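Pequeños curiosos > Ciencia en casa > Luz y color
Por Vlasta Kadlec

¿Por qué el rojo quiere decir «cuidado»?

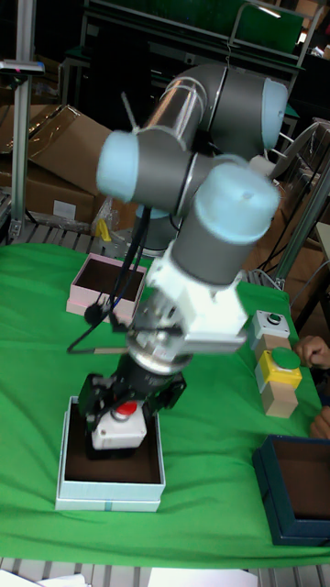 Birnell, 23 de enero de 2024

El rojo está en muchas partes: en la señal de stop, en el semáforo, en los camiones de bomberos, en los extintores y en los botones que sirven para parar una máquina. En la foto hay un botón rojo, sobre una caja blanca. Cuando vemos algo pintado de rojo en la calle o en una escuela, muchas veces significa que hay que parar o tener cuidado.

Para entender por qué se eligió este color hay que hablar de la luz, de los ojos y de los trenes.

La luz tiene muchos colores dentro

La luz del Sol parece blanca, pero es una mezcla. Si pasa por un prisma de cristal se separa y aparecen los colores del arcoíris, desde el rojo hasta el violeta. Lo mismo ocurre en el cielo cuando la luz atraviesa gotas de lluvia.

La luz viaja en forma de ondas, un poco como las olas del mar. Hay olas largas, con mucho espacio entre una cresta y la siguiente, y olas cortas, muy apretadas. De todos los colores que podemos ver, el rojo es el que tiene las ondas más largas. El violeta tiene las más cortas.

Cuando un tomate maduro recibe luz blanca, su piel absorbe casi todos los colores y devuelve sobre todo el rojo. Esa luz roja llega a nuestros ojos y por eso decimos que el tomate es rojo. En una habitación completamente a oscuras el tomate no tiene luz que devolver, así que no se ve rojo ni de ningún otro color.

El rojo al atardecer

El aire está formado por partículas diminutas. Cuando la luz del Sol choca con ellas, una parte se desvía en todas direcciones. A las ondas cortas, como las azules, les pasa mucho más que a las largas. Durante el día nos llega luz azul desviada desde todo el cielo y por eso lo vemos azul.

Al atardecer el Sol está bajo y su luz tiene que atravesar mucho más aire. Por el camino pierde gran parte del azul. Lo que queda es naranja y rojo.

En la niebla las cosas cambian. Las gotitas de agua son mucho más grandes que las partículas del aire y desvían todos los colores casi por igual. Por eso la niebla se ve blanca o gris.

Qué hace el ojo

En el fondo del ojo hay unas células llamadas conos. La mayoría de las personas tiene tres tipos. Cada tipo responde mejor a una parte de la luz, y el cerebro compara lo que dicen los tres para saber qué color está viendo.

El rojo no es el color al que nuestros ojos son más sensibles. Con buena luz, ese puesto lo ocupa un verde amarillento, parecido al de algunos chalecos reflectantes. El rojo destaca por otro motivo: es muy distinto del verde de las plantas, del azul del cielo y del gris de las piedras y el asfalto. Una cereza se encuentra enseguida entre las hojas.

Algunas personas confunden el rojo con el verde. Se llama daltonismo, casi siempre es de nacimiento y es más frecuente en los niños que en las niñas. Una persona daltónica puede usar un semáforo fijándose en la posición de las luces. Si el semáforo es vertical, el rojo está arriba.

¿Y los animales?

No todos los animales ven los mismos colores. Los perros tienen solo dos tipos de conos y distinguen bien el azul y el amarillo, pero una pelota roja sobre la hierba les resulta difícil de encontrar por el color. Muchas aves tienen cuatro tipos y ven incluso luz ultravioleta, que nosotros no vemos. Las abejas también ven el ultravioleta, pero apenas distinguen el rojo.

Mucha gente cree que los toros se enfadan cuando ven rojo. Los toros no distinguen bien ese color. Lo que les llama la atención es el movimiento de la tela.

Hay animales que usan el rojo para avisar. Algunas ranas venenosas son de un rojo muy vivo. Un pájaro que ha probado una y lo ha pasado mal aprende a no acercarse a las demás.

Los trenes y los primeros semáforos

En el siglo XIX los trenes ya eran rápidos y pesados, y tardaban mucho en frenar. Los maquinistas necesitaban señales que se vieran de lejos. En muchas líneas se usó una luz roja para «parar», una verde para «precaución» y una blanca para «seguir».

La luz blanca daba problemas. De noche se podía confundir con una lámpara cualquiera. Además, si se rompía el cristal rojo de una señal, la luz que salía era blanca, y el maquinista entendía que podía pasar. Con el tiempo, el verde pasó a significar «seguir» y el amarillo se quedó con la precaución.

De las vías, el rojo y el verde pasaron a las calles. En 1868 se instaló en Londres una señal con lámparas de gas para ordenar el paso de los carruajes. Duró poco, porque hubo una explosión de gas. Los semáforos eléctricos llegaron ya en el siglo XX.

De dónde se sacaba el rojo

Uno de los rojos más antiguos es el ocre, una tierra que contiene óxido de hierro. Con él se pintaron bisontes y manos en las paredes de las cuevas. El óxido de hierro también da su color al planeta Marte.

Otro rojo famoso sale de la cochinilla, un insecto pequeño que vive en las chumberas. En México y en Perú se utilizaba para teñir telas mucho antes de que llegaran los europeos. Hoy todavía se usa en algunos alimentos y en las etiquetas aparece como E-120.

En el Museo del Color de Vadness se guardan 2531 muestras de tintes y pinturas en cajones. La sala 7 está dedicada a los rojos.

Para probar en casa

Necesitas una hoja blanca y un rotulador rojo. Dibuja en el centro un círculo del tamaño de una moneda y rellénalo bien. Míralo fijamente mientras cuentas despacio hasta 19 y después mira una pared blanca. Verás una mancha entre verde y azul. Los conos que respondían al rojo se han cansado un poco y durante unos segundos los otros responden con más fuerza. Si no aparece, prueba otra vez con más luz.

Palabras de este artículo

Cono: célula del ojo que sirve para ver los colores.
Ocre: tierra con óxido de hierro que se usa como pintura.
Prisma: pieza transparente que separa la luz en colores.
Ultravioleta: luz de onda muy corta que las personas no podemos ver.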